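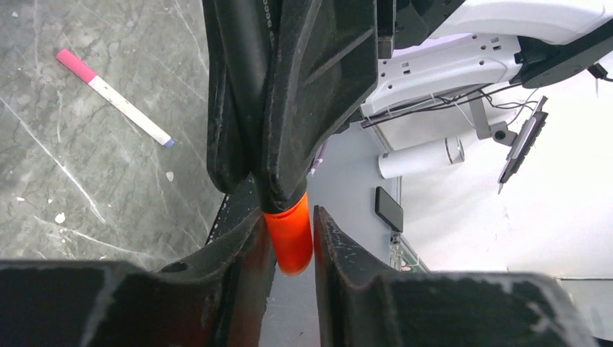
Barkstead Groundwater Monitoring Scheme
Progress report to the Jendutier Fund
July 2022
Prepared by Kyung-tae Ko, project lead

1. Scope of this report

The report covers work done since the last statement to the Fund in December. It deals with the borehole network, the sampling programme, laboratory results, public access to the data, and spending. Matters closed in the previous report are not repeated. Borehole numbers follow the revised list, in which the old B and C series have been merged.

2. Borehole network

The network now consists of the original valley line and the new upland line between Barkstead and Vononmont. Drilling on the upland line was finished in spring. The deepest hole met clay earlier than the desk study had suggested and was stopped short of its planned depth. A screen was fitted across the gravel band above the clay, and the water level there has been steady enough to give a usable record.

One valley borehole has been taken out of use. Its casing was damaged below ground level and surface water was entering after heavy rain. Readings from that hole have been marked as doubtful in the database from the first date on which the level rose faster than in neighbouring holes. They have been kept in the record but are left out of the averages. A replacement has been sited further from the road drain, subject to the landowner's consent.

Water level loggers are in place in all working holes. The older loggers drift slightly and are checked by hand dip at each visit. Where the dip and the logger disagree by more than 20 mm, the logger record is corrected in a straight line back to the previous dip.

3. Sampling

A total of 1241 samples had been taken by the end of the reporting period. The planned figure for the whole scheme is 2000. Sampling in the valley is on schedule. The upland line is behind, mainly owing to the late finish of drilling and to a closed track in February that prevented access to the two highest holes.

Each hole is pumped until temperature and conductivity settle before a sample is drawn. At the Yook site the yield is too low for this, and the hole is instead emptied and sampled on the following day. Results from Yook should be compared with the others with some care.

Blank samples were included in each batch. Two batches showed traces of zinc in the blanks. The source was found to be a length of old tubing. The tubing has been replaced and the zinc values for those batches withdrawn. Other determinands were not affected.

4. Results to date

Nitrate remains the main concern. Levels in the valley are highest in late winter and fall through spring, a pattern which agrees with the short record held before the scheme began. The upland holes show lower values with little seasonal change. It is too early to say whether the two bodies of water are connected. A longer upland record, including at least one full winter, is needed before the flow model can be adjusted.

Chloride rose at three roadside holes in January and February and had returned to its earlier level by May. Road salt is the likely cause. Iron and manganese are high at Yook, as expected in a hole with little movement of water.

5. Data access

Level and quality data are placed on the scheme website each quarter after checking. The tables can now be downloaded by borehole as well as by date, following requests from two parish councils. Well owners within 1000 m of a monitoring hole have been sent a short letter giving the results for the nearest site. Around 20 replies were received, most of them asking for a test of the owner's own supply. This is outside the grant and the owners have been directed to the local authority.

6. Spending

Drilling cost more than the budget allowed because of the extra casing needed on the upland line. The difference was met from the contingency. Laboratory spending is below budget in line with the lower number of upland samples and is expected to recover as sampling catches up. No change to the total grant is requested.

The Fund is asked to agree to one transfer, from the travel heading to equipment, to pay for the replacement borehole's logger and headworks. A revised budget table is supplied separately.

7. Work planned for the next period

Drill and fit out the replacement valley hole once consent is given.
Sample the upland line every two weeks until the shortfall is made up.
Replace the remaining older loggers as their batteries run down.
Survey all casing tops again to a single datum.
Send a first draft of the flow model report to the Fund's technical adviser in December.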